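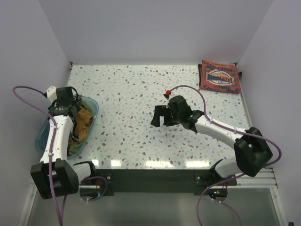
Cleaning and Caring for Speckled and Stone-Look Countertops

Most marks on a speckled top come off with warm water, a drop of dish soap and a soft cloth. Start with that every time. If you moved into a house and don't know what the top is made of, treat it as the most delicate thing it could be until you find out. The paperwork from the installer, if it was left in a drawer, usually says.

Daily wiping

Sweep the crumbs off dry first. Grit under a wet cloth is what dulls a polished finish. Wipe with soapy water, go over it again with a clean damp cloth, then dry with a towel. Soap that isn't rinsed leaves a film, and on a busy pattern you feel it before you see it. Run your palm across the top in the evening. If it drags, rinse again.

Finding spills

Speckled patterns hide dirt. Crouch so your eyes are level with the counter and look toward the window or a lamp. Sticky rings and dried splashes show up as dull patches.

Things to keep off it

Vinegar, lemon juice and bathroom descaler will etch marble chips and anything cement-based. Scouring powder and green scrub pads scratch nearly everything. Bleach is hard on resin. Don't mix any of these with each other.

Coffee, tea and red wine

Blot, don't rub. If a stain stays behind, mix baking soda and water to the thickness of yogurt, spread it over the mark, cover with plastic wrap and leave it for 30 minutes. Lift it off with a plastic scraper and rinse. Older stains may need 4 rounds. Try it in a corner behind the toaster before you do it in the middle.

Turmeric is harder. I have a yellow spot by the stove at our place in Gumcombe that has faded a lot since April and will probably never go completely.

Candle wax and chewing gum

Hold a bag of ice on it until it goes brittle, then push it off with an old plastic card. Wipe what's left with warm soapy water.

Sealing

Cement terrazzo and natural stone need sealer. Quartz and laminate don't. To check, put a spoonful of water on the surface and leave it for ten minutes. If the spot has gone darker, the sealer is worn. Wash the top, let it dry overnight, and follow the times on the sealer bottle, including how long to wait before wiping off the extra. My own top gets done every 6 months, mostly near the sink.

Seams and edges

Use an old toothbrush and soapy water where the counter meets the wall. Caulk that has turned black underneath won't scrub clean. Cut it out, let the gap dry for a day and run a new bead. Metal edge strips can be wiped with the same soapy water and dried straight away.

A reader's note

Hường Phùng wrote in to say that she keeps a folded towel beside the stove for hot pans, and that a thin trivet wasn't enough to save her resin top from a pale ring. Use a thick one.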